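Soft Furnishings and Upholstery Technology
Handout 3: Cover Fabrics – Structure, Wear and Specification

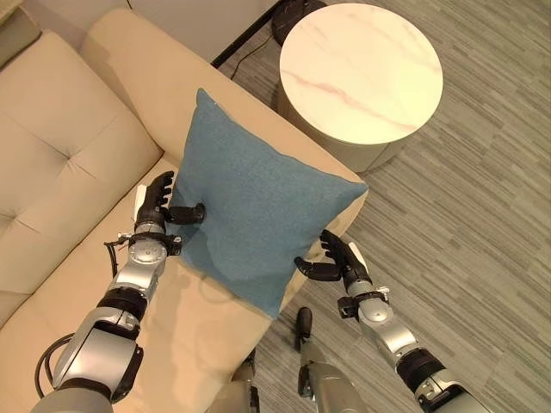
Fig. 1. Blue throw pillow with a finely textured woven cover, on a beige upholstered sofa.

Prepared by Itziar Sarmiento. Revised 2021-01-09. Read before the lab session on abrasion. Bring the swatch envelope issued with Handout 2.

1. Scope

These notes deal with the outer cover of upholstered seating and loose pillows. Fillings, springs and frames are left to the handouts that follow. Flammability is treated separately because the rules differ by market and change often; do not use these notes as a guide to compliance.

Three terms are used loosely in the trade and need to be fixed here. "Cover" means the outermost textile layer, whether fixed or removable. "Interliner" means any layer between cover and filling. "Face" means the side of the cover meant to be seen and touched. On some plain weaves the two sides are identical and the face is chosen by the cutter, who should mark it with chalk on every panel before anything is moved off the table.

2. Fiber

Fiber content sets the limits of what a cover can do. Weave and finish move the result within those limits.

Cotton takes dye well, is comfortable against skin and creases readily. It swells when wet and can shrink on the first wash unless preshrunk. Its abrasion resistance is moderate. Sunlight weakens it over time.

Linen is stronger than cotton in tension but the fibers bend poorly. Repeated folding along one line, as at a piped edge, breaks them. A linen cover usually fails at the edges while the panels are still sound.

Wool recovers well from crushing and resists soiling. It needs protection from moths and is costly. Blends with nylon are common in contract seating, where the nylon carries much of the wear.

Polyester is strong, resists creasing and holds its size through washing. It attracts oily soil and, in staple form, tends to pill. Solution-dyed polyester has good light fastness, the pigment having been added before the filament is formed.

Acrylic is chosen mainly for light fastness. Its resistance to rubbing is lower than that of polyester or nylon.

Viscose gives luster and a soft drape. It loses a large part of its strength when wet. Water spots on viscose pile fabrics are frequently permanent.

Blends are specified by mass, not by length of yarn or by area. A label stating a cotton and polyester blend says nothing about where each fiber sits. In one construction both fibers are spun into each yarn; in another the warp is all polyester and the weft all cotton. These two fabrics may carry the same label and wear quite differently.

3. Yarn

Staple yarns are spun from short fibers and have a hairy surface. Filament yarns are continuous and smooth unless textured. Hairiness gives a warmer hand and a duller look, and it supplies the loose ends from which pills form.

Twist holds a staple yarn together. Raising the twist raises strength up to a point, beyond which the fibers lie at too steep an angle to carry load along the yarn and strength falls. High twist also makes a harder, leaner yarn that covers less area. Soft, bulky yarns are sold on appearance and should be treated with caution on seats.

Ply yarns are made by twisting two or more single yarns together, normally in the opposite direction to the singles twist. The result is more even and better balanced. An unbalanced yarn causes skew in the finished cloth, seen when a square panel will not stay square after washing.

4. Weave

Plain weave has the most interlacings for a given number of yarns. It is stable, frays little and has low tear strength, because the yarns cannot slide together to share the load. Basket weave is a variation with yarns grouped in twos or more. It tears less easily and snags more easily.

Twill has a diagonal line and longer floats. It packs more densely than plain weave, so a heavier and tougher cloth can be made from the same yarn. Direction matters in cutting. Panels placed with the diagonal running opposite ways will look like different shades under side light.

Satin and sateen have long floats and few interlacings. They are smooth and lustrous and abrade quickly. Use on pillows is acceptable; use on seats is not recommended in this course.

Dobby and jacquard are methods of controlling the warp yarns. The terms do not describe wear behavior. Each area of a jacquard pattern has its own weave, and the cloth should be judged by its weakest area. Look for the longest float in the repeat and measure it.

Pile weaves such as velvet have a third set of yarns standing up from a ground cloth. Pile held by a W-shaped path under and over three ground yarns is more secure than pile held by a V-shaped path under one. Unravel a swatch from the cut edge to find out which you have.

5. Abrasion

Abrasion is the loss of material through rubbing. On seating it is concentrated at the front edge of the seat, the tops of the arms and the line where the upper back meets the back cushion. Loose pillows see much less of it, though the corners and any piping rub against neighboring surfaces whenever the pillow is moved.

Two laboratory methods are in wide use. The Martindale method rubs a specimen in a changing figure against a wool abradant under set pressure. The Wyzenbeek method rubs a strip back and forth along warp or weft. Results are given as rubs or double rubs. There is no reliable conversion between the two, and any supplier's chart that offers one should be ignored.

The end point must be stated with the result. In our lab the end point for woven cloth is the breaking of two separate yarns. For pile it is wear down to the ground.

A high rub count does not predict a long service life by itself. Seam slippage, fading, soiling and pilling bring many covers out of use before a yarn breaks. Ramiro Urquijo's returns log from the Honska workshop, handed out separately, should be read with this in mind: of the 20 covers listed, only 3 were returned for yarn breakage.

6. Pilling

A pill forms in stages. Fiber ends work loose from the yarn, entangle under rubbing, and stay attached to the cloth by anchor fibers. Weak fibers break and the pill drops off. Strong fibers hold it. This explains why a polyester blend can look worse than pure cotton after the same wear while losing less mass.

Assess pilling against the photographic standards under the viewing lamp only. Grade 5 is no change, Grade 1 is severe. Half grades are allowed. Two observers grade without conferring, and both grades go on the sheet.

7. Seam slippage

Seam slippage is the opening of a gap beside a stitched seam where yarns have slid along those crossing them. The stitching remains intact. It is favored by smooth filament yarns, low yarn density, long floats and narrow seam allowances. A backing of acrylic latex locks the yarns and reduces slippage at the cost of stiffness and breathability.

Remedies in cutting and sewing: widen the allowance, overlock the raw edge, add a second row of stitching within the allowance. Shortening the stitch helps slightly. Going too short perforates the cloth along the seam line.

8. Grain and placement

Warp normally runs from back to front on a seat and top to bottom on a back. Railroaded fabrics are designed to be turned through a right angle, which allows a long seat front to be covered without a join. Check the supplier's sheet before laying out; a railroaded stripe cut the ordinary way cannot be corrected.

For square pillows, cut both panels on the same grain. Cutting one panel on warp and the other on weft gives a cover whose sides stretch unequally, and the seam will pucker or twist once filled. The panel is commonly cut a little smaller than the nominal size of the insert so that the cover stays tight. Corners may be tapered slightly to prevent long empty points.

9. Historical note

The Barroso pattern book, dated 1877, contains mounted swatches with the weaver's setting notes beside them. Students should compare its yarn densities with those of the modern cloths in the Favau range. The book may be consulted in the reading room on request to Urho Mustonen. Pencil only.

10. Writing a specification

State, at minimum: fiber content by mass; mass per unit area; yarn density in warp and weft; weave; backing, if any; finish, if any; abrasion result with method and end point; pilling grade with method; seam slippage result; light fastness; cleaning code; usable width and pattern repeat. Leave no field blank. Write "not tested" where that is the case.

Exercises

a) Take the plain weave and the twill from your swatch envelope. Count the warp and weft density of each with the pick glass and record the float length.
b) Unravel the Rornside velvet at one cut edge. Sketch the pile path.
c) Write a full specification for a removable pillow cover intended for domestic use. Justify the choice of weave in no more than a paragraph.

Written work goes to Nuwan Nanayakkara. The practical assessment on seams is held in May.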